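Category: Good practice / Handheld grippers / Household tasks

Thread: Rules for bed-making sessions – what do you actually enforce?

mangate_morag
We're rewriting our house rules for handheld gripper work before the new batch of operators starts. Bedding is the worst section by far, everybody does it their own way. Current draft says:

- pads checked before every session, sheet of paper test, both fingers
- one start state per block, written down
- no hands in view once recording is on
- max 100 episodes per operator per day
- anything dropped = keep it, tag it, dont restart

What am I missing? Need to send this out by tonight so be brutal.
Morag Matheson, Mangate

Eero R.
100 is too many for sheets. Arms go after 60 or so and the grasps get sloppy, you can see it in the playback. We did 200 a day in November and threw out most of the afternoons. Cap by time. 9 minutes on, then swap.

nisville_ulla
Disagree with Eero on the time cap. Slow operators end up with nothing usable because they're always mid-fold when the timer goes. Cap episodes, but lower. And let people stop when they want, that should be rule one and it isn't on the list at all??

Eero R.
Fine, finish the fold then stop. Not hard.

orvokki_j
Your start state rule is too vague. "Rumpled" means something different to every person on the shift. We had one guy who shook the sheet out flat and then pinched two wrinkles in it, and called it messy. Write down how you mess it up – pull from which corner, how many times. Or have a second person do it so the operator doesn't set up easy ones for himself.

mangate_morag
Second person is good, stealing that. Ulla yes, adding the stop rule, should have been there.

Anikó Deák
Bystanders. Nothing in your draft about other people in the room. Fisheye picks up everything, way past the bed. Our rule at Arkeck is that anyone who could end up in view signs before the session, and if they walk in after, the episode gets flagged and someone looks at it before it leaves the building. Same for paper on walls, screens, box labels.

Eero R.
That kills half your data if you share a room. We'd have 345 flagged files a week and one person to look at them.

Anikó Deák
Then get the signatures up front and you don't have 345. It's a form. Takes a minute.

nisville_ulla
With Anikó on this one. You can't unshare it later.

mangate_morag
OK, this is what our sheet station looks like from the wrist camera, for anyone who wants to argue about framing or clutter. The sheet is meant to be the whole task, and the rest of the room is in there with it: washer, pegboard, a colleague in a headset over on the right, cables on the floor.

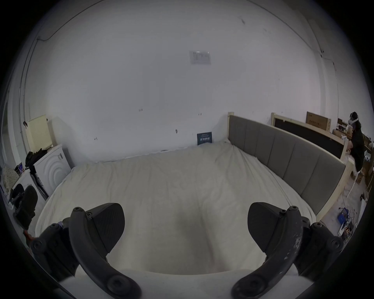
orvokki_j
Cables first, before any of the privacy stuff. People walk backwards with sheets, always, and they're looking at the corner they're holding and never at the floor. Ours says a clear strip all the way round, checked by whoever does the setup, no session until it's done. Had to learn that one the stupid way.

Eero R.
Agree on cables. Also add something for headset users sharing the space, they can't see your operator coming. Tape line on the floor and you don't cross it. At Räsänen we also make the operator call out before starting.

mangate_morag
Tape line OK. Calling out, not sure, we record audio on some of them.

nisville_ulla
So call out before you hit record?

mangate_morag
yeah ok, fair

Anikó Deák
And the pads – paper test is fine but say what happens when it fails. Ours used to say "check pads" and people checked them, saw they were bad and carried on. Swap both, never one. Log the swap with the episode number or whoever trains on it will be guessing.

Eero R.
Swapping both is a waste if one's fine. But log it, yes.

orvokki_j
Both. Uneven grip on thin cotton is miserable, it slides out on the one side and you blame the operator.

mangate_morag
Going with both. Draft two: stop any time, 60 per day, second person sets the sheet, clear strip, tape line, consent before entry, pads in pairs and logged. Still open is whether we flag or delete when somebody unsigned wanders in. Leaning flag. Will post the full text when its been through our safety person.

Anikó Deák
Flag, with a deadline on the review. Otherwise they sit there for ever.

Last updated: Thursday, December 10, 2020
Contact the moderators | Copyright the posters | Back to top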